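Notizen für den Vortrag "Obst auf den Tisch", Mai 2023

Erst mal ankommen lassen, Wasser einschenken, Handzettel liegen hinten. Dann einfach loslegen, nicht wieder mit der Vorstellungsrunde anfangen, das hat letztes Mal ewig gedauert!

Einstieg: Wer von euch hat heute schon Obst gegessen? Hände hoch. Und wer hat es sich selbst geholt, und wem hat es jemand hingestellt? Bei mir im Büro von Jetarine stand der Obstkorb jahrelang oben auf dem Kühlschrank, und raten durfte man, was drin liegt. 295 Euro im Monat haben wir dafür ausgegeben, und die Hälfte wanderte in den Kompost. (Kurz warten, da lacht meistens jemand.)

Dann kam Amarachi Okonkwo aus der Küche in Trurkthorpe zu uns und hat den Korb kurzerhand abgeschafft. Stattdessen ein richtiger Tisch mit Tischdecke, ein paar Früchte direkt auf dem Stoff, dazu eine Schüssel. Ich fand das erst übertrieben - eine geblümte Decke, im Ernst? Aber man bleibt stehen und guckt, und dann greift man eben zu. 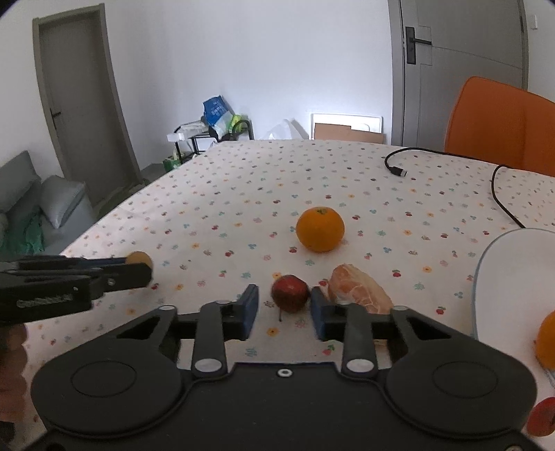 Was ich daraus mitgenommen habe: Farben mischen. Rot neben Orange auf hellem Stoff, das zieht einfach. Kleine Äpfel kaufen, die großen bleiben angebissen liegen. Und bei Zitrusfrüchten immer ein Stück schon geschält dazulegen, sonst traut sich keiner ran, wegen der klebrigen Finger (geht mir genauso). Servietten nicht vergessen!

Zur Tischdecke kommt garantiert eine Frage. Antwort: Saft geht raus, wenn man sie gleich in kaltes Wasser legt. Unsere bei Ondel hat jetzt elf Monate hinter sich und sieht noch ordentlich aus. Weiß mit kleinem Muster ist übrigens dankbarer als ganz weiß.

Hier Pause, wenn die Zeit reicht. Sonst gleich weiter zu den Mengen: Für sechs Leute reichen mir 800 Gramm am Vormittag, nachmittags lege ich nach. Im August weniger hinlegen, da wird alles so schnell weich.

Schluss: Probiertisch eröffnen. Die Liste für den Termin bei Fung rumgeben und den Stift wieder einsammeln.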